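Home | Kits | Teaching arms | Spares | Contact

Plonen two-arm teaching kit
July, by Temitope Ojo

I've sold the Plonen kit from our Harnidbridge workshop for 9 months now and I still reach for it before anything else on the shelf! You move a pair of leader arms with your own hands, the black follower arms on the table copy you, and every move gets saved for training later on. Ibrahim Adeleke, who builds them with me, reckons most people get the feel of it in one afternoon (I took two, but I'm clumsy).

Each kit comes with both pairs of arms, the rail frame, grippers and cables, plus 8 spare finger pads. It's £3000 with delivery, and the box weighs 27 kg, so get a mate to help you lift it.

My favourite first job for the arms is sorting food, as soft shapes make you slow your hands down. A clear plastic box between the two grippers does nicely, with a carrot, some grapes and a few red berries in it, and I'd start with the carrot. Leave the gripper fingers open until you're right over it, then close gently. Do tidy your cables along the rails before you save anything!

Last updated: July
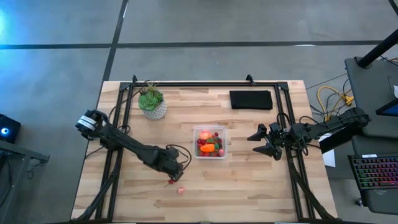
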